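Orus hand grippers: a month of evenings with the paid recording kit

Posted Aug 2, 2026

I said in the spring that I would write something up if I ever got off the waiting list for one of these home recording kits. I got off it at the start of July, so this is the write-up. I paid the normal price and sent the kit back at the end of the hire period, and Stostel, who rent them out, haven't seen this post.

For anyone who missed the earlier one: the Orus is a pair of grippers that you hold, one in each hand. There is no arm and no motor. You squeeze, the jaws close, and a camera on each tool records what the jaws are doing. The recordings go off to be used in training robot arms that have the same sort of jaws. Stostel hire the pair out for a month, you do tasks from a list, and if you get enough accepted they refund the hire and pay you a bit on top. The list when I joined had 14 tasks on it, nearly all household sorting and packing.

The box came from their depot in Plinthorpe. It had been used before, which I didn't mind, and one of the pads had a nick in it, which I did mind slightly. They sent a new pad when I asked. Inside were the two grippers, the charging leads, a spare set of pads and a printed card with the calibration steps. The card is better than the video. The video is for an older version and the button is in a different place.

Setting up took me most of an evening. You have to hold both tools still, then open and close them fully, then move them about slowly until the app is happy. Mine was not happy with a plain wall. It wants things with edges and patterns to look at, so the bedroom turned out to be the best room in the house for it and the hall was the worst. I did nearly everything in the bedroom after the first week, with the box on the floor and me kneeling next to it.

The tasks vary a lot. Folding tea towels is easy and dull. Putting cutlery in a drawer is noisy and I failed it more often than I passed. The one I did most was jars and bottles with a cardboard box, because it pays the best for the time and I had plenty of empties put by.

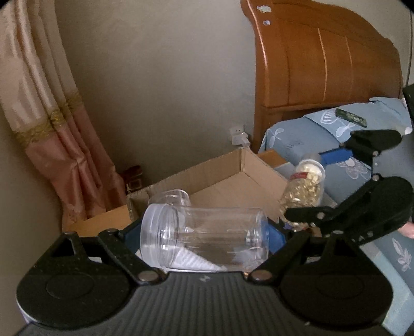
Clear plastic is harder than it sounds. The jaws close flat, and anything round wants to roll out from between them unless you get it square in the middle. Light jars are worse than heavy ones, as there is nothing to hold them down while you grip. I found it helped to go in low and slow and let the pads settle before lifting. Tipping the thing on its side first is allowed, and I wish I had read that part of the notes sooner.

Using both hands at once is where the time goes. The app gives a better rate for two-handed clips, but both tools need to be doing something useful, and they knock into each other more than you would think. The arms stick out further than your fingers would. After a week or so I stopped noticing, and then I went to pick up a mug with my own hand and misjudged it.

Comfort is fair. The grip is fine for my hands, which are medium. The squeeze is stiff to begin with and my forearms ached for the first few days. I would not do more than an hour in one go. My knees were the bigger problem and I ended up on a cushion.

The app is the weak part. Uploads are slow, it does not tell you how far along it is, and twice it lost its place and I had to start a batch again. Rejections come with a one-line reason, usually "object left view" or "tracking lost", with nothing to say where in the clip it happened. Support answered all my messages but took up to 3 days to do it.

On the money, you need 300 accepted clips to get the hire refunded, and there is a further payment at 500. I passed the first and did not get near the second. If I had known about the patterned background from the start I might have done. It works out as poor wages if you look at it that way, and I wouldn't tell anyone to do it for the income.

I did look at the Holovko kit as well. It is cheaper to hire, but it is a single gripper, and the tasks are mostly picking one thing up and putting it down again. If you only have a small table or you are not sure you will stick at it, that may be the better one to try first.

Would I hire the Orus again? Probably, in the winter, when I am indoors anyway. I have asked Stostel whether the new version of the app will be out by then and will add their answer under this when it comes. The return was simple: same box, label already inside, dropped at the post office.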